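Erell Toilet Seat and Lid
Section 4: Fitting the seat ring to the lid

Read this section through once before you start. The ring and lid are joined on a table first and then fitted to the bowl as one assembly. Section 5 covers fitting to the bowl.

Before you begin

Clear a table or bench at least 99 cm long. Wipe it down and let it dry. Grit on the surface will scratch the glossy side of the lid.

Check that the hinge bag, part 102, is complete. If anything is missing, stop and contact Hettiarachchi Bathroom Supply before fitting any part.

Caution: Do not use power tools on the hinge pins. The pins are plastic and the heads will strip.

Preparing the parts

1. Take the lid and ring out of their sleeves. Keep the sleeves until the seat is fitted.

2. Lay the lid flat on the table with the hinge end facing you.

3. Look over the rim of the ring for chips or rough spots. Turn it slowly under a lamp or near a window. Damage to the gloss finish shows up best when the ring is held on edge.

4. Stand the ring upright next to the lid and keep hold of it. It will not stay up without support.

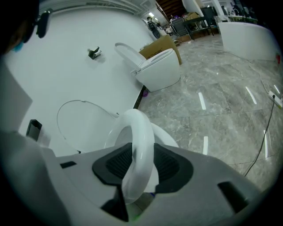 Figure 4-2. Seat ring held on edge, with the oval lid flat on the table.

Joining the ring and lid

5. Lower the ring onto the lid so that the hinge ends meet. The curved edges should follow each other all the way around.

6. Line up the holes in the ring with the holes in the lid. If they are off by more than 2 mm, turn the ring over and try again.

7. Push one hinge pin in from the outside until the head is flush. Repeat on the other side.

8. Hold the lid down with one hand and raise the ring with the other. It should lift smoothly and without rubbing.

Note: New hinges are stiff. Open and close the seat slowly several times. Do not oil the pins. Oil will damage the soft-close damper.

Note: On the Nirnthorpe model the pins go in from the inside. Follow the sheet packed with that seat for step 7.

If the ring rocks on the lid

Check that all the bumpers on the underside of the ring are pressed fully home. A loose bumper is the usual cause. If the bumpers are seated and the ring still rocks, take out both pins and repeat steps 5 to 7.

Caution: Do not press on the middle of the lid to force it level. It can crack at the hinge end.

Care before fitting

Leave the assembly lying flat until you are ready for Section 5. Do not lean it against a wall. The hinges are tested for up to 3000 openings, but they are easily bent sideways before the seat is bolted down.

Section revised Fri 29 August. Checked by Ruwan Talukder.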